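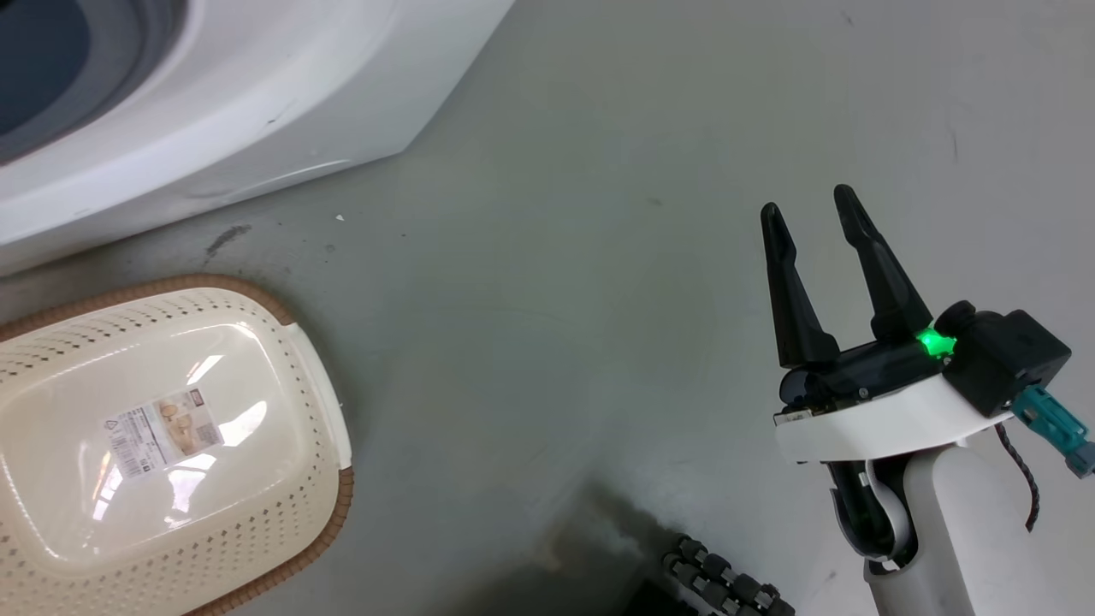 **Home & Garage > Floors**

# Getting Scuffs Off a Painted or Sealed Floor

February 9, 2023

I put this off all through January, and then my brother-in-law wanted to play ping-pong in the garage and I finally got down on my knees and looked at the floor. Yikes! So this is how I do it now, after plenty of bad tries (steel wool, don't even think about it).

You'll need a soft broom, a bucket, dish soap, baking soda, a white scrub pad and a couple of old towels.

1. Sweep twice. Grit under a scrub pad scratches worse than any shoe.
2. Mix a small squirt of soap into a gallon of warm water and mop the whole area, 340 square feet in my case.
3. Sprinkle baking soda on a damp pad and rub each black mark in little circles. Go easy -- you want the rubber off and the finish left on.
4. Wipe with clean water and dry with a towel.

For stubborn marks I use a plain tennis ball. Cut an X in it, stick it on a broom handle and twist. My neighbor Sølve Granström taught me that one over in Relinbridge, and I've saved my knees ever since!

If a spot goes dull, stop scrubbing and let it dry overnight before you decide it needs a new coat. Mine took 40 minutes per side, plus a coffee break in the middle.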